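Filed under: Laundry & Care > Knitwear > Set-up guides

Section 4. Folding knitwear for the Maliris drawer insert

1. Clear a flat surface. The Rirnik box claims any surface will do. A soft bed is a poor one.
2. Lay the garment face down and smooth it from the middle out.
3. Fold each side in, sleeves flat along the back.

NOTE: The insert is sold as holding "any sweater." We doubt it. Thick ribbing takes up more room than the chart admits. 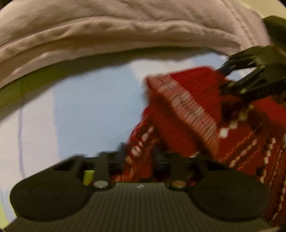

Reading time: 2 min

4. A red patterned knit with a ribbed band in white and pink needs its bunched parts opened out before you fold. Ease the fabric flat - do not tug on the band.
5. Fold up from the hem in thirds and stand it in the insert.

CAUTION: Do not use the Prydderch clips on patterned knits. The leaflet promises 1,000 uses without a mark. Try one on an old sock first.

If the fold slumps by Wednesday, lay it flat on a shelf and save yourself the trouble.

We use cookies to improve your visit. Accept | Manage settings

© Brurkska Home Guides | Contact us | Back to top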